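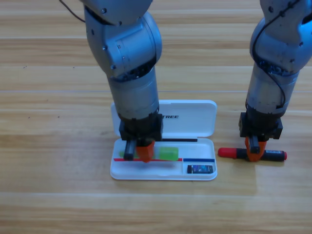
Two arms, pencil case task: is one shared policy better?

Home | Forums | Manipulation | Log in

mseixas, Dec 12, 2019
We trained one policy for both arms and compared it with two separate ones. Shared policy packed the marker in 183 trials with 9 failures. The separate ones had more trouble when the left gripper was still inside the case.

hovland_r
Did you vary the position of the case? If the marker always lies to the right with the red cap toward the tray, I do not believe the number so much.

mseixas
We moved it among 7 positions. The marker angle changed less, I admit.

plikus4
I disagree with Hovland. For a first result this is enough.

hovland_r
Enough for a workshop, maybe. Please report the angles separately.

4 replies | 7 shares
We use cookies to improve this site. Accept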